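Section 6: Hanging and Adjusting the Doors

This section covers the Treltidex wardrobe and the Treltidex tall cabinet. Finish Section 5 before you start. The carcass must be upright, level and screwed to the wall, and the back panel must be fitted. If you bought the open version without doors, skip to Section 7.

You will need
Phillips screwdriver, size 2
Spirit level
Tape measure
Pencil
Soft blanket or flattened carton
Bag D (hinges, mounting plates, short screws)
Bag F (handles and handle screws)

Caution: The tall door is heavy. Two people are needed for steps 6 through 9. Keep children out of the room until all the hinges are locked.

Fitting the hinges

1. Lay the door face down on the blanket. The hinge cups are the round holes drilled along one long side.

2. Press a hinge into each cup until the flange sits flat on the door. The arm should point straight out over the edge.

3. Fix each hinge with two short screws. Do not use a power driver. The screws bite quickly and the board will strip if they are overtightened.

4. Fit the mounting plates to the inside of the carcass, using the pre-drilled holes 246 mm from the top and 246 mm from the bottom. On the tall cabinet there is a third plate in the middle.

5. Check that the arrow on every plate points toward the front.

Note: Doors in the Gosselin finish have a grain pattern that runs one way. Before you go any further, stand the doors side by side and decide which goes left and which goes right. Once the handle holes are drilled, the doors cannot be swapped.
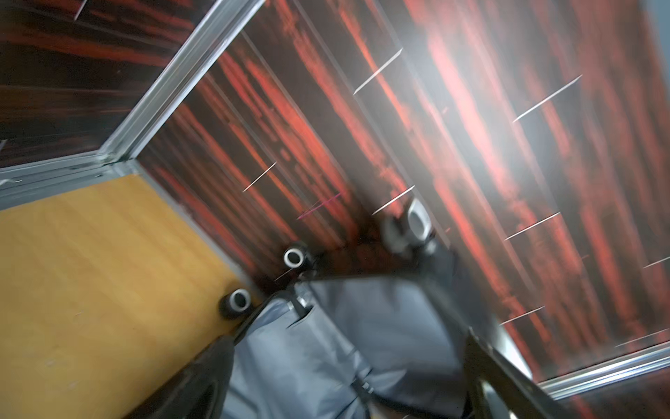 Page last changed: January 15, 2019 (K. Campbell)

Hanging the door

6. With one person holding the door open at a right angle to the carcass, hook the top hinge onto its plate. Do not let go of the door yet.

7. Hook the remaining hinges, working down.

8. Push the back of each hinge arm toward the plate until it clicks. Pull gently on the door at each hinge. If one comes loose, it was not hooked at the front – unhook it and start that hinge again.

9. Close the door slowly. If it touches the floor or the plinth, stop and check the level of the carcass before adjusting anything else.

Adjusting the door

Each hinge has three adjustments. Turn the screws a half turn at a time and close the door after each change.

Side to side: the front screw on the hinge arm. Use it to even out the gap between two doors.

In and out: the rear screw. Use it if the door stands away from the carcass or rubs when it closes.

Up and down: the two screws on the mounting plate. Loosen both on every plate, move the door, then tighten them again while the second person holds it.

The gap between a pair of doors should be 3 mm from top to bottom. A gap that is wider at the top than at the bottom usually means the carcass is leaning, and no amount of hinge adjustment will fix that for long. Go back to Section 5 and reset the feet.

Handles

10. Measure 13 mm in from the pilot mark on the inside of the door and confirm that it lines up with the template from Bag F. Templates printed before this revision were for the Clodia handle and have different spacing. Throw these away if you find one in the bag.

11. Drill from the face of the door toward the back, with a piece of scrap wood clamped behind it.

12. Fix the handle with the longer screws. Tighten by hand.

Caution: Peel the protective film from glossy doors only after drilling. Wait 24 hours after peeling before you wipe the surface with anything damp.

Care

Dust with a dry, soft cloth. For marks, use a cloth wrung out in water with a drop of dish soap, then dry. Do not use furniture polish, window cleaner or scouring pads. Retighten the hinge screws after the first month of use and once a year after that.

Spare parts

Hinges and plates are sold in pairs as part 212. Write to Ullell customer service, attention Léonie Perrin, and give the color name and the number stamped on the inside of the left side panel. Replacement doors are supplied undrilled for handles.

Continue to Section 7: Shelves and Clothes Rail.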